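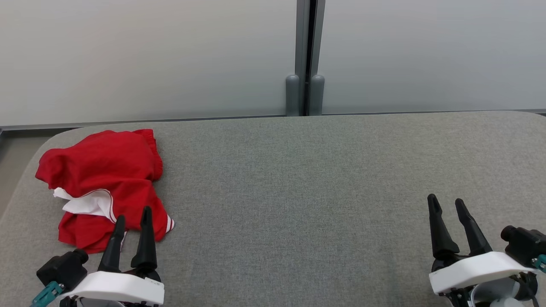
Something red, not yet folded.

Delphine Kowalczyk has run the Bernside junior netball club's uniform pool for four seasons. Hates the word pool. "It's a cupboard," she says. "A cupboard with a waiting list."

We talk in her kitchen, kettle on, phone going the whole time. Fees first. Families were paying 800 dollars a year by the time you added shoes, rego and the Foramley carnival. So the club stopped selling uniforms and started lending them. Deposit is 40 dollars, back when the gear comes back.

"Mum and Dad don't want to ask for help. They'll borrow, but. Everyone borrows."

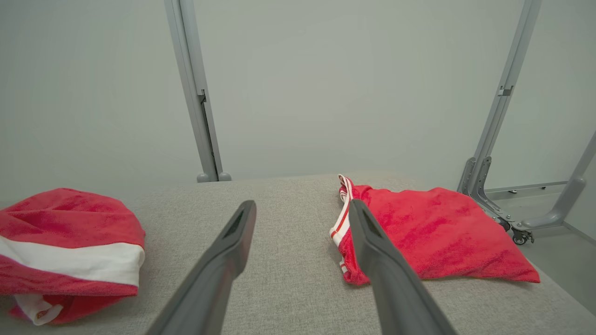

Red with a white band.

Does it all come back? She laughs. Most of it. Roman Baran, who coaches the under-twelves, chases the rest by text, "very politley, then less politely."

The worst month is January. Kids have grown, nobody's tried anything on, and sign-up is in a fortnight.

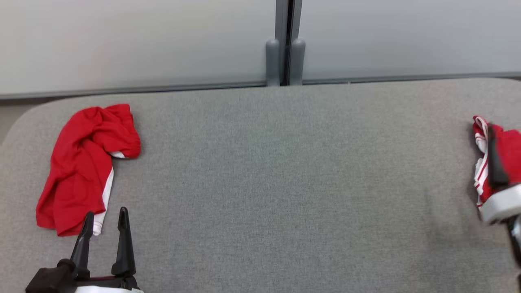
She'd like other clubs to copy it. Trumari already has, sort of, tho they charge a hire fee and she reckons that misses the point. "Once there's a fee there's a form. Once there's a form I've lost half of them."

And next year? Socks, maybe. She's not keen. "I'm not lending socks. Write that down."
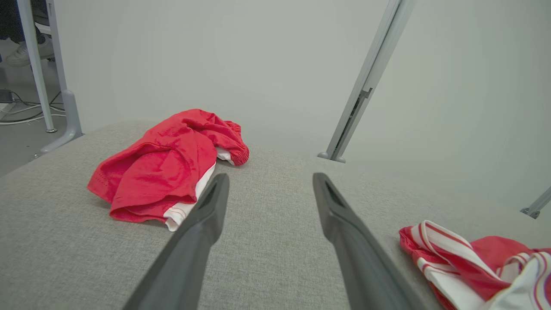
Club colour is still red, despite a vote.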